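Butter on the side, please

A post that started as a shopping list and got away from me, as they do.

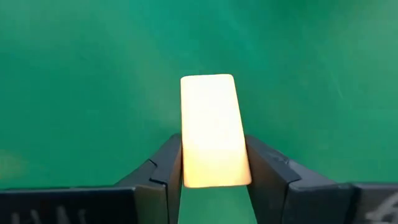
How long can you leave butter out of the fridge? Salted butter is fine for a few days in a covered dish, so long as the kitchen isn't too warm, and unsalted is better kept cold and brought out an hour or so before you want it.

I get asked that more than anything else, usually by people who have just watched me spread toast and are looking slightly worried on my behalf. I grew up in a house where the butter lived on the dresser from September to May and was only put away in the summer, when it started to slump. My mother had a strong feeling about the date it moved, and it was never the same two years running. She would press the lid with one finger, make a small noise, and off it went to the larder.

We moved to Trandham in the spring, and this kitchen is a good deal warmer than the old one. It faces south and has a boiler in the corner that makes its presence felt, so I have had to relearn everything. Bread goes stale differently, bananas are over in a blink, and the butter was practically soup by the end of the first warm spell. I did what I always do, which is buy a book, and then not read it, and then fiddle about until something worked.

What worked was keeping less of it out. I used to put a whole block in the dish because it looked handsome. Now I cut off 100 grams at a time, which does the two of us for toast and the odd potato, and the rest stays wrapped in the door of the fridge. It gets used before it can turn. If I am baking I take out what I need when I put the kettle on for my first tea, and by the time I have drunk it, found the tin and argued with the oven, it is soft enough to cream.

The dish matters too, a bit. For years I had a glass one with a lid that never quite sat down, and you could taste the onions if anybody had been frying. I replaced it with a Barta crock, the sort where you pack the butter into the lid and turn it over into cold water. I was suspicious of it for a month. You do have to change the water every couple of days, and if you pack it badly the whole lot drops in with a plop – I have fished it out with a slotted spoon more than once – but it keeps beautifully and it spreads like a dream. I'd only say don't try it in a heatwave.

While I'm on the subject, the bread. The 14 bus goes past our new front door and all the way to Zistdale, where there is a bakery that opens at six in the morning and has usually run out of the seeded loaf by nine. I have become one of those people who goes on the early bus for a loaf. It is a lovely ride, up over the top with the sheep looking put out, and then down past the Steder mill, where they sell their flour from a hatch in the side wall. I came home last month with far too much of it and have been making soda bread ever since. It's the easiest thing in the world and it wants butter on it while it is still a little bit warm.

My soda bread is only flour, a good pinch of salt, bicarbonate of soda and buttermilk, stirred together quickly with a knife and baked until it sounds hollow underneath. I used to knead it, which was a mistake. It came out like a doorstop and we ate it anyway, in soup. These days I stop the moment it holds together and shove it in the oven looking a mess. A deep cross in the top helps the middle cook through.

Several of you wrote after the marmalade post to ask whether margarine will do instead. On toast, have whatever you like, it's your breakfast. In shortbread I would wait until you have butter in, as there's really nothing else in there to taste of. And if you've forgotten to soften it, grate it straight from the fridge on the coarse side of the grater. Dip the end in flour first and your fingers won't get nearly so greasy.

I have a loaf due out in a minute, so I'll leave it there. Rhubarb next time, if the neighbours' patch keeps on as it is.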